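Hello, and thank you for stopping by! These are the house rules for Flitis, our set of simulated kitchen episodes for household robots, and we'd be so grateful if you read them before adding anything of your own.

## Before you render

Please keep every kitchen at the same scale (one unit is one meter, always), and leave the window and sink where the layout file puts them, even when a small nudge would make the reach easier. We have 277 episodes in this release, spread over 8 layouts, and they only compare fairly if the fixtures stay put.

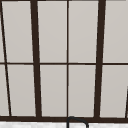 Speed limits matter just as much in simulation as they do on the real arm, so please don't raise them to get a run finished before lunch. If an episode breaks a limit, keep it, set `violation: true`, and write a line or two in the notes.

## Review

- Two people check each new episode, and neither should be its author.
- Failed runs stay in, with their logs.
- Changes to `limits.yaml` wait for Uchenna Danladi, who looks after the Clisholm branch too and is very kind about questions!

Rules last revised 9/29/22. The older Ajayi episodes still use version 3 of the notes format, and we hope to convert them in January.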